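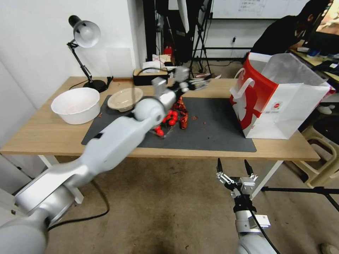 Uses for lemon peel and other citrus skins

Most lemons get squeezed and the rest goes straight in the bin. The peel still has plenty of oil and acid in it, and both are handy for cleaning jobs where you would otherwise reach for a spray. Orange, lime and grapefruit skins will do some of the same work, though lemon is the strongest for limescale.

Saving the peel

Wash the fruit before you cut it. Waxed lemons need a scrub under hot water, or you will be rubbing wax on to whatever you clean. Squeezed halves keep for three or four days in a lidded tub in the fridge. For longer than that, freeze them flat on a tray and bag them up once they are hard. I keep a bag of 12 halves going and use the oldest first.

To dry peel, pare it off thinly with a potato peeler and leave as much of the white behind as you can. Spread it on a baking tray in the oven at its lowest setting with the door open a crack. It is ready when a strip snaps. Thick pieces stay leathery in the middle and go mouldy in the jar.

Taps and sinks

Push a squeezed half over the end of the tap and hold it there with an elastic band or a small freezer bag tied round. Leave it for an hour, take it off, and go round the spout with an old toothbrush. Rinse well. Heavy scale will want a second go.

For a stainless steel sink, sprinkle a little bicarbonate of soda over the bottom and rub it with the cut side of the lemon. It fizzes for a minute and then stops, and the rubbing does most of the work. Rinse and dry with a cloth.

Keep lemon off marble, limestone and any other natural stone. The acid leaves dull marks that cannot be wiped away. The same goes for brass with a lacquer on it and gold-coloured taps. If you don't know what a tap is finished with, try the back of it first.

The kettle

Put the peel of two lemons in the kettle, fill it halfway, boil, and let it stand for an hour before tipping it out. Boil once more with plain water and throw that away too. Check your kettle's instructions first, as some makers don't want anything but water in them. Seo-ah Shim wrote in to say she does hers on the first of the month and has had no flakes in her tea since June.

Microwave

Put some peel in a bowl with 300 ml of water and a wooden spoon standing in it, and heat on full for three minutes. Leave the door shut for another five. The steam loosens splashes on the walls and roof so they wipe off with a damp cloth. Take care lifting the bowl out.

Citrus vinegar

Pack a clean jar with peel, cover it with white vinegar and put the lid on. If the lid is metal, lay a piece of baking paper under it or it will rust. Leave the jar in a cupboard for two weeks, shaking it when you remember. Strain through a cloth and mix with the same amount of water in a spray bottle. Good on tiles, glass and the inside of the fridge – not on stone, and never mixed with bleach or used straight after it. Acid and bleach together give off a poisonous gas.

Write the contents and the date on the bottle.

Chopping boards

Rub a wooden board with salt and half a lemon to get rid of onion and garlic smells. Leave it ten minutes, rinse, and stand it on its edge to dry. This freshens the board but it doesn't disinfect it. After raw meat or fish it still needs hot water and washing-up liquid.

Drawers and bins

Dried peel in a small cotton bag will scent a drawer for a few weeks. Crush it in your hand now and then to bring the smell back. In the kitchen bin, a few dry strips under the liner help a bit, but fresh peel there will only rot.

What it won't do

Peel doesn't shift burnt-on fat from an oven, and it won't clear a blocked drain. Pushing skins down the plughole makes things worse. Keep it away from cats and dogs as well, as citrus oils can upset them.

Page updated 17 May 2019. Thanks to Virgilio Sebastian for the tip about baking paper under the lid.

Comments (29)
Next: Cleaning with bicarbonate of soda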